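Trenari has shown its winter bridal line, and the train is back. The longest one measures 13 feet, so brides with short aisles may want to send it on ahead.

The collection runs to 70 gowns, most of them in ivory, with 2 in a green the label calls Sosau. Sleeves are large. Necklines are high - your grandmother will approve, and say so during the toast.

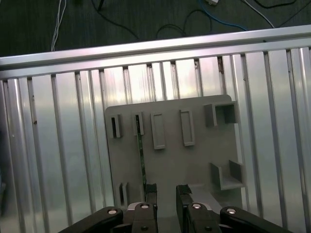 Page last changed: December, 4:40 p.m.

Prices start at $729 for the Kiss, a plain satin slip that looks like a nightgown with ambitions. The beaded Horonano costs a good deal more and takes two people to button. Veils are sold separately, as are the buttons if you lose any.

Fittings open next month by appointment. Bring the shoes you plan to wear, and a friend who can keep a straight face.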